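Stindlow hand-held gripper: frequently asked questions

Last revised in March. Maintained by Tâm Thân, Trallholm shared workshop.

What is the Stindlow?

A two-finger gripper worked by hand. You hold it, squeeze, and record what the fingers do, so that an arm can later be trained to repeat the job. It has no motor. The camera sits behind the fingers and looks along them towards the table.

Do I need a robot arm to build one?

No. Most people who build at Trallholm have no arm at home. The recordings can be made on any table and run later on the workshop arm, which is called Eston and lives on the back bench. Book it through the usual sheet.

Which tools do I need?

A set of hex keys, a small file, a 3 mm reamer, flush cutters and a soldering iron for the trigger sensor. If you print the linkage yourself you will also need a printer with a bed at least 200 mm wide. The parts can be split for a smaller bed, but the joint falls close to a pivot and the finger flexes there.

Why parallel linkages and not a simple hinge?

With a hinge the pads meet at an angle that changes with the size of the object. With two parallel arms per finger the pads stay facing each other over the whole travel. This matters most with thin or soft items. The cost is more pivots, and every pivot adds play.

How much play is acceptable?

Hold the body still and push one pad sideways. If the tip moves more than 2 mm, take the finger apart and check the holes. Printed holes usually come out undersized and then get opened too far with a drill. Use the reamer, by hand, and stop as soon as the pin turns freely.

My pivot screws work loose. What should I do?

Use a drop of medium threadlock on the metal threads only. Keep it off the plastic, as some types will crack it. Tighten until the linkage begins to drag, then back off by an eighth of a turn.

What are the pads made of?

Cast rubber with a fine rib. The mould file is in the Grabowska folder, named after the rib pattern. Run the ribs across the direction of pull. Smooth pads slide on denim and other heavy cloth, and they pick up lint sooner. Wipe them with a damp cloth and let them dry. Solvent makes the surface tacky.

Can I use two grippers at once?

Yes, and for cloth you should. One holds the edge while the other works. Each unit needs its own number in the settings file, otherwise the second recording overwrites the first. Start both before either one touches the object, and close and open each pair of fingers once in view of the other camera. The software uses that movement to line up the clocks.

Does it have to be two of the same gripper?

No. A different make will work as the second tool, provided you enter its jaw opening by hand.

Why does the table look curved in my recordings?

The lens is very wide. Leave it uncorrected. The training script expects the raw picture, and flattening it throws away the edges, where the second hand often is.

What does error 1947 mean?

The trigger sensor has read the same value for too long. In nearly every case the magnet has dropped out of its pocket. Glue it back with the marked face outwards and run the calibration again.

How many recordings make a usable set?

It depends on the task. Our first pocket set had 87 and was enough for Eston to find the opening, though it still missed when the cloth was badly creased. Vary the position of the cloth between runs – and leave some of the creases in.

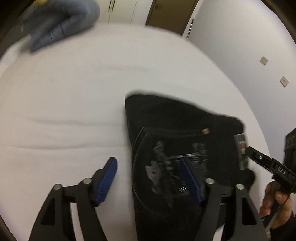
Can small metal parts be used as test objects?

Yes, as long as they have no sharp edges. Burrs cut the ribs, and a cut pad has to be recast. File or tumble the parts first. Spare pads are kept in the drawer under the printer; write your name on the list when you take a pair.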